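Subject: Re: [moths] Fultley moth night – cards and stamps wanted

Gudrun Diekmann wrote:

> Do we have room for my moth postcards at Fultley in October? I can bring 684 of them, mostly Huanca printings, but I'd need 3 long tables.

Gudrun, yes, please bring them all! The back hall is ours from 4 pm, and the Skeltport group has just offered its stamp albums too – 1,404 stamps, every one a moth. I've wanted to see those for years (the hawkmoth sheets especially!).

Setup starts at 2 pm by the side door. Bring your own easels if you have them.
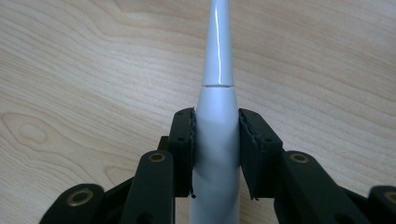
*White plastic piece, narrow at the top and wider below.*

Can anyone drive the Trustivberg boxes over? Write me off list.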